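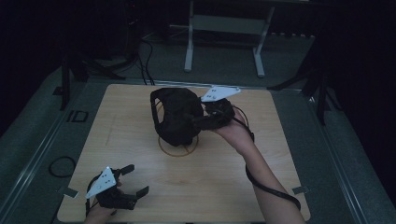 **Svenja Gerlach**
Research Fellow, Textile Care and Shared Collections (corresponding author)

## 4. Cleaning and rest intervals for shared headwear

### 4.1 Loan records

The study drew on the loan register of the Emdale lending library, which issues hats, padded headgear, helmets and costume pieces to schools, theatre groups and private borrowers. The register is kept in Clavum, a general stock program. It was exported at the end of November and contained 2064 completed loans. Loans with no return date were removed, as were duplicate entries created when an item was scanned twice at the desk. The remaining 2000 loans form the data set used in the rest of this section.

Each loan was linked to an item number, a fabric class, a return date and a short condition note. The condition notes were free text. Staff had used many different words for the same fault ("fluffy", "linty", "bits on it"), and these were merged by hand into a smaller set of terms. Jana Meinecke and Filippos Rallis coded the notes separately, without sight of each other's work. Where their codes differed, the note was read again by both and a shared code was agreed. Notes that described only a missing label or a late return were coded as having no textile fault.

Colour was entered as dark, mid or light. Patterned items were given the colour class of the part that sits nearest the face or forehead, as this is the part most often marked by cosmetics and skin oils. Repairs made before the study began were left out of the coding unless the repair itself had failed.

### 4.2 Fabric classes

Items were sorted into 4 classes: smooth woven, ribbed or napped, knitted, and padded. The class was assigned from the outer fabric except in the padded class, where any item with a foam or wadded layer against the skin was included whatever its cover. This rule places a quilted winter cap and a cushioned face piece in the same class, although they look quite different on the shelf. The rule was kept because the inner layer sets the drying time, and drying time governs how soon an item can be lent again.

Ribbed and napped fabrics were the hardest to grade. Loose fibre settles along the ribs and may be missed when the item is viewed from one side only. Graders were told to turn each piece under a fixed lamp and to look across the ribs as well as along them. On dark cloth, even a very small pale speck stands out and can draw a lower grade than the same amount of soil on a mid-grey fabric (Figure 4). Grades were therefore compared within a colour class before any comparison was made between classes.

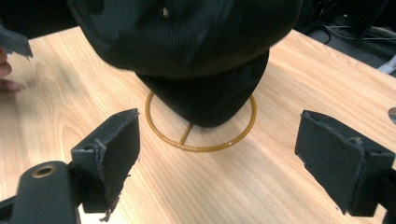 *Figure 4. Soft black headwear over a light wooden surface.*

### 4.3 Cleaning procedure

All washable items were cleaned by hand in lukewarm water with Pravadine, a mild unscented detergent already in use at the library. The dose was measured by weight. Items were pressed between dry towels, reshaped, and left on open racks away from direct sun. Wringing was not allowed for any class. Padded items were sponged on the inner surface and were not placed under water.

Items that could not be washed were brushed with a soft Fuchs clothes brush. Brushing followed the nap where one was present. Trims, pins and badges were taken off first and stored in a numbered envelope with the loan slip — a step that the older written procedure had left to the judgement of the person at the bench.

Each cleaned item then rested for 72 hours before it could be lent. The interval was the same for all classes. A shorter interval for smooth woven items was considered at the planning stage, but the library has a single returns shelf, and running two intervals on it would have made the shelf labels harder to follow.

### 4.4 Grading after the rest interval

At the end of the interval, items were graded for shape, surface fibre, odour and dampness at the seams. Dampness was judged by touch and then checked with a paper strip pressed into the deepest seam. When the two checks disagreed, the strip result was used. Enikő Vida carried out the grading for the smooth woven and knitted classes, and Birgit Weidemann for the other two. The graders exchanged a subset of items midway through the work so that any drift in grading could be examined.

Shape was graded against a paper outline made when the item entered the collection. For soft crowns the outline is a weak guide, as the crown takes a different form each time it is set down. These items were graded on the brim or band alone. Where there was no brim and the band was elastic, no shape grade was given and the field was left blank.

### 4.5 Sources of error

The register covers one library, and its borrowers are not a sample of the wider public. School loans cluster before end-of-year concerts, so the months leading up to summer carry a heavier share of costume pieces than the rest of the year. Odour grades depend on the grader and were not used in the main comparison. Water hardness at Emdale was not measured during the study, although it may affect how much detergent stays in knitted fabric.

Storage also varied. Large hats were kept on open shelves and smaller pieces in lidded tubs, and the two groups collect dust at different rates. Storage type was entered in the model as a fixed term. Items moved between shelf and tub during the study were assigned to the place where they spent the final rest interval.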